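Kakenwood Records list
Subject: Re: Loose tables and the green folders

Bheki Moodley wrote:
> We have the October returns back from Flarkelcombe and they are in a
> state. The tables are mixed in with the text pages, a few are upside
> down, and people are putting staples wherever they like. Last time I
> had to pull 71 staples before I could copy anything. Can someone write
> down how we want these put together? I would also like to know if we
> are keeping the green folders or moving to boxes.
>
> Bheki

Bheki, all,

I'll answer the folder question first. We are keeping the green folders. Oda asked us to try boxes and we did, and the papers slid around in them and came out worse than they went in. The folders lie flat on the desk when they're open and you can see both sides at once.

As for putting the papers together, most of the trouble comes from trying to square up too many sheets in one go. Pick the bundle up off the table and flex it a little so the sheets let go of each other, then set it down again. It takes a few seconds and you will feel it when two pages are stuck.

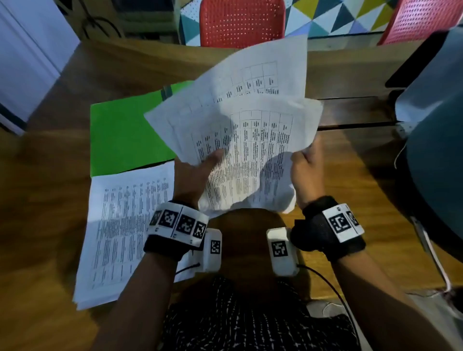 Halyna Hordiienko
Records and Filing, Kakenwood

Now the order of work. I wrote this out for Wian when he started and have changed it a bit after what Bheki said.

1. Clear the desk and open the folder flat on the far side. Leave the near side for paper. Put the stapler next to the folder where you can reach it.

2. Take out any old staples and clips. If a corner tears, leave it alone and staple a little further in later. No tape, please – it yellows and then it lifts the print.

3. Sort into two piles. Pages that are mainly tables go on the left, pages of ordinary text go on the right. Don't worry about neat edges yet. The right-hand pile always spreads out because people hand those pages in one at a time, and that's fine at this stage. If there is a handwritten word on a text page, keep that page where it was in the run. Those notes are how Xolani finds things.

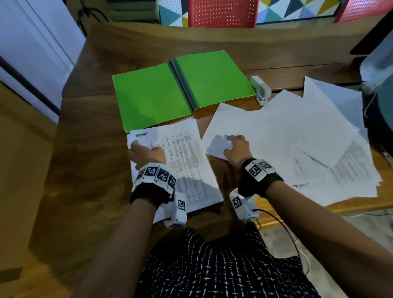
4. Check the tables. Some are printed sideways on the page. Turn the whole set so the headings run the same way, and leave it like that. Do not turn single sheets back to upright to make them easier to read, or the next person gets a set that goes in two directions. Empty cells at the end of a table are normal and the page still counts as part of the set.

5. Square up one set at a time, 20 sheets at the most. The small staplers will take more than that on a good day, but the legs don't close properly and they catch on the folder. If a set is longer, split it at a heading and staple the two parts separately.

6. One staple per set. Pinch the sheets together close to where the staple will go before you bring the stapler over. If you hold them by the far edge they creep, and then the bottom page gets missed.

I know Gert prefers two staples down the side, like a booklet. It looks tidy, but it makes copying slow, and we have 1,285 sheets to get through before the Skukach people want their set. Gert, if you have a few that need to open like a booklet, mark them with a pencil B and I'll do those myself.

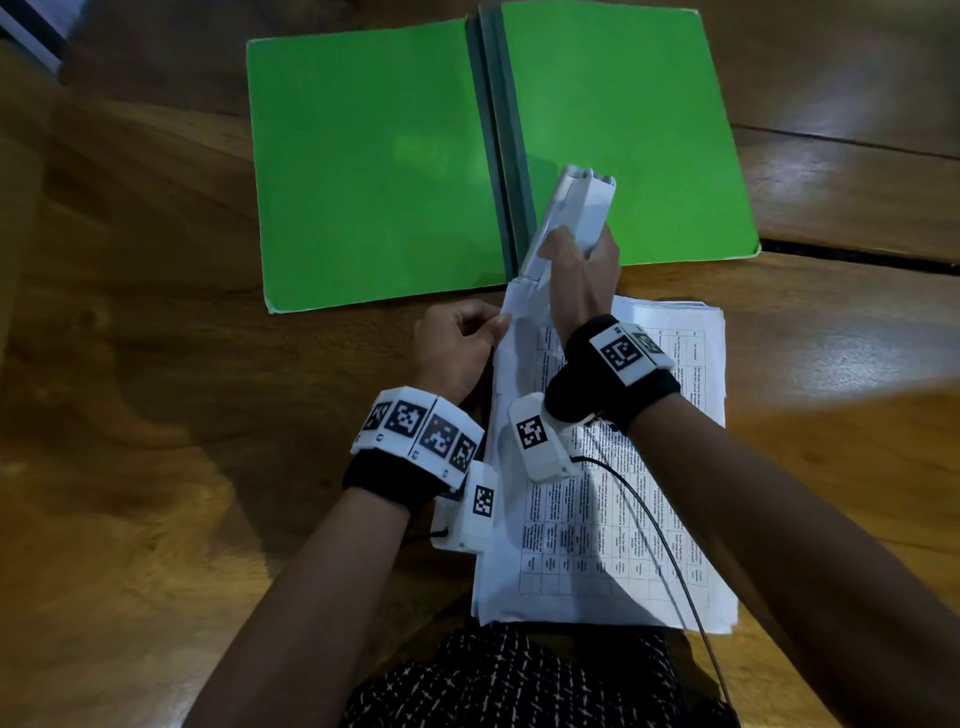 The other thing with staples is the gap at the spine. When a set goes into the folder, keep the stapled side away from the fold, otherwise the thick part sits right on the spine and the folder won't close flat. Alternate the sets if you have to, one staple at the top and the next at the bottom. A folder is full at almost 80 sheets. After that start a second one and write "2 of 2" on the cover.

Old folders with curled corners can be used again as long as the spine is sound. There is a pile of them on the shelf by the door. Please use those up before you open the new pack.

Xolani, could you send me the page list for the Flarkelcombe returns when you have it? I can start on them tomorrow after 10 if Bheki leaves them on my desk. I still need a staple remover too, the one in the top drawer is bent.

Halyna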